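Home > Brush and Ink > Desk Sets and Storage

Kotham Hanging Brush Rack

A wooden rack for hanging calligraphy brushes, with a tray in the base

In stock
SKU: KBR-3000
Ships from our Brorholm Street shop. Pickup welcome.

We've wanted a proper brush rack in the shop for ages, and this one has been on our own practice table since March. It has two uprights, a top bar with carved knobs at either end, and a row of small metal hooks underneath for your brushes. The base is a boxy little tray. Dark brown wood, with a slightly weathered colour that looks lovely against a plain wall and doesn't mind the odd splash of ink.

If your brushes currently live in a jam jar (ours did!) you'll notice the change straight away. A brush hung with its tip down drains away from the handle, so water doesn't creep up into the ferrule and loosen the glue. The hairs dry to a point by themselves. And you can see at a glance which brush you're after, which matters more than you'd think when you've got a full load of ink on your palette and your favourite fine liner has rolled under the couch.

What fits

Any brush with a hanging loop at the top of the handle. Slim brushes hang nicely, and so do thicker ones with a big head, though we'd give a fat brush a bit of elbow room from its neighbours. If your brush came without a loop, tie one on with a short length of waxed thread. We keep spools of it at the counter and we're happy to show you the knot.

Very long brushes, the sort used for banners and door couplets, may touch the tray. Measure yours from loop to tip and send us the length before you order, and we'll check it against the rack on our table.

Setting it up

The rack comes flat in a Peneteck carton with all the hardware.

1. Stand the uprights in the base and press down firmly. They should feel snug.
2. Lower the top bar onto the uprights with the hooks facing you.
3. Check that it stands level. A folded scrap of felt under one corner sorts out a wobbly table.
4. Rinse your brushes in cool water, squeeze them gently, shape the tips and hang them up.

Please don't hang brushes over a heater or in full sun. Slow drying is kinder to natural hair.

Where to put it

Back of the table, behind your felt, is our pick. You can reach up for a brush without dragging your sleeve through wet work, and the base tray rests on the felt's far edge so drips have somewhere to go. On our table it shares the space with a gridded practice felt that has seen plenty of ink, plus a little round dish of orange colour.
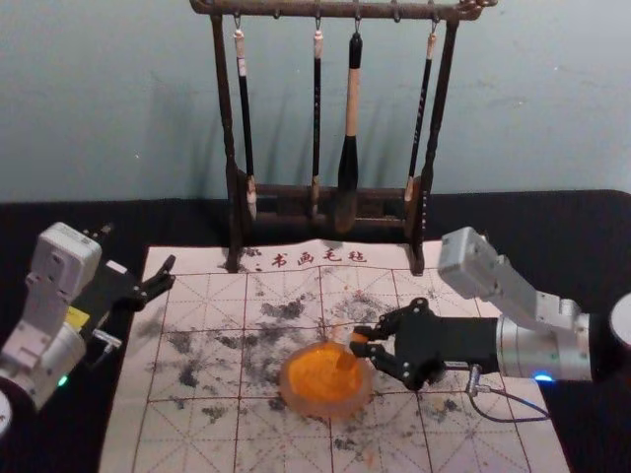
Goes well with

Durán round colour dish. Small, shallow and easy to rinse. Good for vermilion or any colour you want to keep well away from your black.

Gridded practice felt. Off-white with red squares and dashed guidelines for centring your characters. It will pick up ink marks with use, and we think it looks better for them.

Waxed thread, by the spool. For loops and repairs.

Care

Wipe with a barely damp cloth and dry it off. Empty the tray when you tidy up. A dab of beeswax once or twice a year keeps the colour rich.

Returns

Unused racks can come back within 3 weeks in the original carton. Brushes are not included with the rack.

Page updated 7th June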